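Tarnstead Library Reopens Its Reading Room With a Night of Old Recipes

Friday, July 11, 2008

TARNSTEAD – If you walked down Pfeiffer Street on Wednesday evening and wondered why it smelled so strongly of cinnamon and fried onions, the library was to blame. After being closed since February for a new roof and a good deal of plaster work, the reading room opened its doors again, and the town was invited to bring along a family recipe and, for those willing, a dish of it to share.

People came early and stayed late. The doors were supposed to open at six, but by a quarter past five there was already a friendly line down the steps and past the bike rack, with casseroles wrapped in dish towels and one very large pot of bean soup that had traveled over from Piltley on somebody's lap.
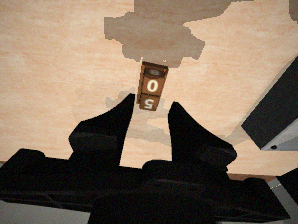 The idea belongs to Stamatia Kalogeropoulos, head librarian here for the last eleven years, who had been turning it over in her mind ever since a cardboard carton of handwritten recipe cards was left in the book return with no name on it. The oldest cards are written on the backs of seed packets. Several are for the same walnut cake, and no two agree on the eggs.

"I sat down to sort them one lunch hour and the next time I looked up it was dark out," she said, laughing. "You start out reading about pie crust and pretty soon you know who was feuding with whose sister-in-law."

Those cards are now the beginning of the Tarnstead Kitchen Collection, which will be kept in the reading room and can be looked through whenever the library is open. Wednesday's guests added their own, some typed, some scribbled at the table between bites, and a good many with gravy on them.
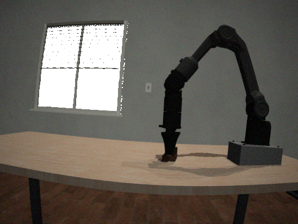

Can people who missed the evening still add a recipe?

Cards will be taken at the front desk through the end of August, and the staff will gladly copy yours while you wait if you would like to take the original back home. Recipes in any language are welcome.

That last part matters to Cauã Godoy, who moved to town two years ago and runs the lunch counter at Bukora, over by the train station. He brought his grandmother's cheese bread, a double batch, and it was gone before the mayor had finished saying hello. He wrote the card in Portuguese first and then in English underneath, with a note in the margin about which grocery store in Piltley carries the right flour, and he spent a happy half hour at the dessert end of the room trading tips on ovens that run hot.

"My grandmother never measured anything," he said. "So I called my mother, and my mother called my aunt, and now there is an argument going on. But it is a nice argument."

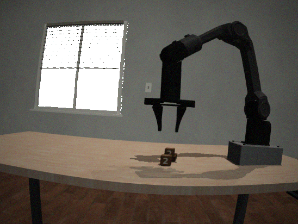 The room itself came in for plenty of admiration too. The old water stains are gone from the ceiling, the tall shelves along the back have been refinished, and the armchairs by the periodicals have new green covers – although more than one longtime patron was heard to say the old ones were comfier. The roof work and plastering were paid for with money from the county and a bake sale last fall that brought in $900.

A printed booklet of favorites from the collection is planned for the holidays, and Mrs. Kalogeropoulos would be very glad to hear from anyone who can help with typing, or who recognizes the handwriting on the seed packets. She has a guess about the walnut cake but is keeping it to herself for now.

Regular hours resume Monday. Dishes left behind on Wednesday, including a blue lidded casserole and 2 serving spoons, may be picked up at the front desk.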